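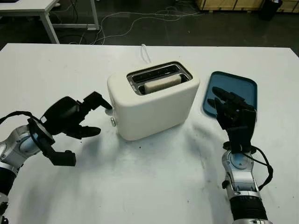
Necati Sezer wrote after last week's session that breakfast must matter, seeing as every study he could find had breakfast eaters coming out thinner, and would I please stop being difficult about it. I will go on being difficult.

Handout 2: Breakfast and the trouble with surveys

Start with the question as the newspapers put it: does skipping breakfast make you gain weight? Most of what gets quoted is observational. Researchers ask people what they eat, weigh them, and compare. People who eat breakfast also tend to smoke less, sleep more regular hours and exercise more. A survey can adjust for some of this, but only for what it asked, and only as well as people answered.

The Kurnville survey (in your packet) is a fair specimen. It has 284 adults, a one-page form and a single weigh-in. Look at question 11: "Do you usually eat breakfast?" Usually is doing a lot of work there. So is breakfast. Does a slice of toast count? Coffee with milk? The form doesn't say, and the write-up treats every yes as the same yes.

Then there is direction. Someone who is already gaining weight may start skipping meals to stop it. A single weigh-in can't tell that person apart from someone who gained weight after skipping.

Trials do better here – you assign people to eat or skip and see what happens – but they bring their own problems. Many are short. People know which group they are in. Some drop out, and the ones who drop out may differ from the ones who stay.

Mbali Chauke asked whether this means breakfast is useless. No. A survey too weak to show a benefit is also too weak to rule one out. Eat it if you're hungry.

For next time, read the Kurnville write-up and bring 15 lines, no more, on these:

Who was left out of the sample?
What would you ask in place of question 11?
Which sentence in the write-up claims more than the table supports? (I found 2 – there may be others.)

Xolani Ntuli has the spare packets.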